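An Afternoon at the Lykkegaard Button Works

I have wanted to see the inside of a button factory since I was a kid sorting through my grandmother's cookie tin, so when a knitting newsletter mentioned that Lykkegaard was opening its doors for one afternoon in August, I signed up before I'd even looked up where Wurnadby was.
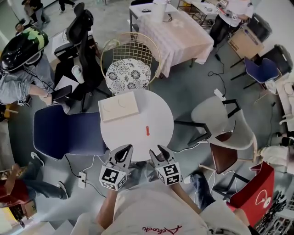 Wurnadby is two train changes and a bus ride from my apartment, in case you're wondering. The bus drops you by the grain elevator and you walk the rest of the way along the canal, past a bakery that was already out of everything except rye rolls. I bought a rye roll. It was fine.

There were 29 of us in the group, mostly quilters and sewing people, plus a couple of dads who seemed to be there to drive. We signed in at the front office, put on paper hair covers (I looked like a muffin), and got split in half. My half started in the blanking room, and wow, it is loud in there. The old machines punch round blanks out of flat sheets, and the leftover sheets come off the other end full of holes, like lace. I asked if they sell those. They do! I came home with one rolled up under my arm and I still don't know what I'm going to do with it.

The part I liked best was the turning shop. Every blank gets its shape there — the rim, the little dish in the middle, the rounded back — and the woman showing us around passed out a blank, a half-turned one and a finished one so we could feel the difference with our thumbs. They use corozo nut for the good shirt buttons, and it comes in looking like a bag of potatoes. Fresh cut it's almost white, and it takes dye so evenly that you'd swear it was plastic until you hold it up to the light and see the grain.

Drilling comes next, then tumbling. The barrels run for 33 hours with wooden pegs and wax in them, and you can smell the wax all the way out to the parking lot. I kept thinking about how many shirts I've worn without once looking at the buttons. Now I can't stop looking. I checked out a stranger's cuffs on the bus home and I think she noticed.

The sample room was where everybody got stuck, me included. Drawers floor to ceiling, each with one of every style wired to the front. The Elley line is the one they're proudest of, a four-hole button with a wide flat rim that they've been making in the same mold shape since before the building had heat. The newer Selteck buttons are for rainwear and have a long shank so you can do them up with gloves on. I tried it with my gardening gloves later and it does work, though it takes a bit of fiddling.

A few gripes. The tour was supposed to include the dye house, but it was closed that day and we only got to look through the window in the door. Coffee was one urn for the whole crowd, and it ran dry before my half got there. And the shop only takes cash, which I didn't know, so I had to borrow from the lady next to me to pay for my grab bag (500 assorted buttons, seconds, mostly browns and greens). I mailed her the money the next morning with a few of the nicer ones tucked in the envelope.

If you go, wear flat shoes, eat before you get there, and take the earlier bus, because the later one gets you in right at 2 and they start on the dot. They told us they're hoping to do it again in spring with the dye house open. I've already asked to be put on the list.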